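2018-05-24 – Markent arm, student sorting project, bench notes

Long afternoon in the shop, and a good one, so I'm writing this up before I forget which numbers go with which change. The group has settled on soft things for the pick-and-place task at the Cleludlow showcase, and I'm glad they did, even though it has made more work for everybody (me included). Hard blocks were getting dull. The plush items squash and sag and come up at angles you would never have planned for, and the students are arguing about grip width like it's a matter of national importance, which I love to see!

First job was the encoder offset. The closed position had been stored as 2,644 counts, and with that value the fingers were pinching harder than they need to on anything with stuffing in it. We tried a few settings and ended up at 2,672, written on the tape on the side of the controller and also in the config file, so please change both if you change one. The wait after closing is now 500 ms. One of the students wanted it shorter, and I said we could talk about it once the whole routine runs through without a person hovering over the stop button.
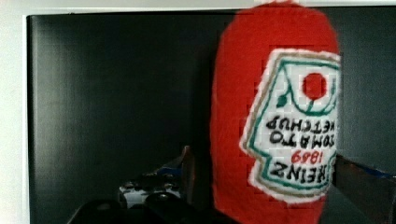
The labeling question came up again too. The Ó Gríofa code we started from assumes every object is right side up when it reaches the wrist camera, and it gets quite grumpy about lettering that isn't. My own feeling is that we should sort on color and shape first and leave reading for the summer, but two of the students are keen to rotate the image and try again, and they made a nice case for it on the whiteboard. I told them they could have the next session to try it, as long as the color version stays saved somewhere safe under its own name. Last May we lost a working copy that way and I still feel a bit sore about it.

Things to sort out:

Finger pads. The left one is creeping off again. New adhesive is in the Bavden drawer, second one down, behind the cable ties.

Wrist cable. Needs more slack before joint 7 on the diagram (our numbering, counting the gripper as the last one). It pulls tight when the arm reaches across.

Focus. Anything low down and close to the fingers comes out blurry, so the students shouldn't train on that part of the picture yet.

Battery for the stop button box is on order. Leave the old one in until it comes.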